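Robotics & Automation Help > Data collection and teleoperation

Marker cube pose and gripper camera pose disagree after merging episodes - bad calibration or bad clock?

Asked Wednesday, September 6, 2023 by Kaisu Lappalainen
Tags: time-sync, fiducial-markers, fisheye, demonstrations, hand-eye

I am merging two kinds of recordings of the same tabletop task, picking up and setting down a bunch of flowers among small desk objects. One stream has the hand pose from marker cubes worn beside gloved hands, seen by a fixed camera. The other comes from a hand-held gripper with a fisheye camera, where pose is estimated from the gripper's own video.
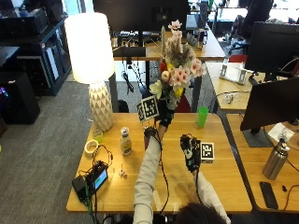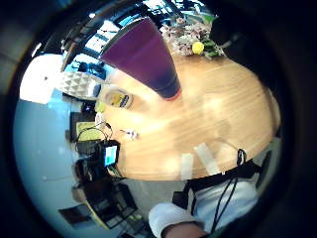

Fixed camera with gloves and marker cubes (first), gripper fisheye (second). Flowers in both.

The aim is to train one policy on both streams and check whether the glove data reduces the number of gripper episodes needed. The training set, which we call Kastura internally, has 1,149 episodes, of which 900 are glove episodes and the rest gripper. Before training I replay every trajectory in a common table frame and compare the grasp point with a hand-labelled stem position.

The gripper episodes replay well. The glove episodes show an offset of up to 13 mm at the grasp point. It is small while the hand is still and large while the hand is moving towards the flowers, and it mostly changes sign when the hand withdraws.

What I have done so far:

Recalibrated the fixed camera intrinsics. No change.
Re-measured the cube-to-glove transform for both hands. The left improved slightly, the right did not change.
Dropped frames in which fewer than two cube faces were detected. The trajectories have more gaps but the offset is the same.
Checked the fisheye model on the gripper side, and am fairly confident in it.

Is this an extrinsic error I have failed to remove, or is it timing? And if it is timing, can it be corrected in the existing data, or do I need to record again? The glove finger sensors and the camera are logged on the same computer, but the camera timestamp is written when the image arrives, not at exposure.

Comments on the question

fullel_user: Which camera driver? Some overwrite the timestamp when the buffer is full.

Kaisu Lappalainen: The stock one. Buffer length is one, so I don't think that applies.

3 answers

Answer 1 - accepted
Florin Rusu

Timing, on the evidence you give. A wrong cube-to-glove transform produces an error that is constant in the cube's own frame. It rotates with the hand but does not depend on speed. An error that is small at rest and reverses with the direction of travel is a delay. You may have a small extrinsic error underneath it, but you can't measure that until the delay is removed.

Procedure:

1. Take the wrist orientation from the cube and differentiate it to get angular speed. Only the magnitude is needed, so you don't have to align any axes first.

2. Take angular speed from an inertial sensor rigidly fixed to the same hand, if your glove logs one. Low-pass both signals with the same zero-phase filter. If you use a causal filter on one and not the other you will add a delay of your own and then measure it.

3. Resample both to a common rate and cross-correlate over a window of 600 samples. Fit a parabola through the peak and its two neighbours to get a sub-sample lag.

4. Repeat for several windows along the episode. If the lag is flat, subtract a constant. If it slopes, the clocks drift and you need a linear fit per episode. If it jumps, frames are being dropped without being logged, and no smooth correction will help.

5. Re-run your replay check, split into still and moving segments. Whatever offset is left in the still segments is extrinsic. Solve for it then, not before.

This can be done on the existing data provided the lag is flat or sloping. We did the same on the Turunen recordings last November and discarded only the episodes with jumps.

Two further points. Your filter on visible faces is reasonable but won't affect this. What it does guard against is the pose flip that occurs when a single face is seen nearly front-on, which shows up as a sudden change in orientation and is easy to tell apart from lag. Also, estimate the lag separately for the left and right hands. They should agree, given that one camera sees both cubes. If they don't, look at the glove side.

Comments

Kaisu Lappalainen: The gloves do log angular rate. Lag is flat in most episodes, with the same value for both hands within the fit error. After shifting, the moving and still segments agree and there is a small constant offset on the right hand only, so my re-measured transform for that side was wrong as well. Accepting this.

Florin Rusu: Good. Store the lag with each episode and keep the raw timestamps. You will want to redo it if you change the exposure setting.

Answer 2
flulville_lab

Florin's method is correct if you have an inertial signal. If you don't, there is a cruder one: have the wearer tap the table sharply a few times at the start of each recording. The finger sensor gives you a spike and the cube position gives you a stop. Align the two. It is limited by frame interval, so don't expect better than half a frame, and it tells you nothing about drift unless you also tap at the end.

I would also question the comparison itself. The hand-labelled stem position is a single point, and stems bend when gripped. Part of your offset could be the flowers moving after contact. Use something rigid for the check - a small bottle or a cup would do - and keep the flowers for the training data.

Comments

Kaisu Lappalainen: Fair point about the stems. The labels are from the last frame before contact, but I will repeat the check with a rigid object.

Answer 3
marker_pete

had same problem, bought bigger cubes and it went away. also try more light

Comments

Florin Rusu: Larger markers reduce detection noise. They do not change a delay. More light may, if it shortens the exposure, but then you have altered the lag without measuring it.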